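Some notes from the Zadico office, now that the desk robot has been part of our week since September.

1/ We run 14 desks. Kamel, our facilities contractor, used to clear them every evening. The plan is to hand that job to a robot, and we test each routine in simulation before it goes on the floor.

2/ The evening shift didn't disappear, but it got shorter. Two people moved to mornings and one asked to stay on nights. Pay stayed the same. That took longer to settle than the software.

3/ Day staff have had to change too. Loose items now go in a tray or stay where they are. Some people like the rule. I keep forgetting it.

4/ We've logged 400 simulated runs so far. Small objects near a monitor are still the slow part. One arm reaches in over the desk and the other stays up out of the way.

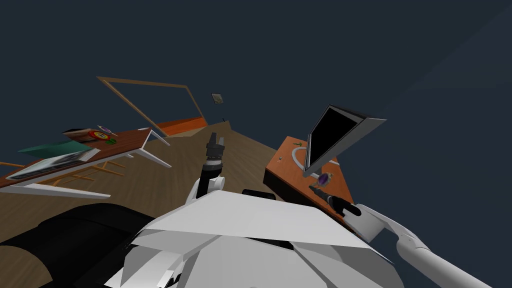
Hala Chraibi: Did the evening crew get a say in which tasks went first?

5/ Yes, but late. They saw the list after it was drafted and had us take two tasks off it. Next time they'll write the first version.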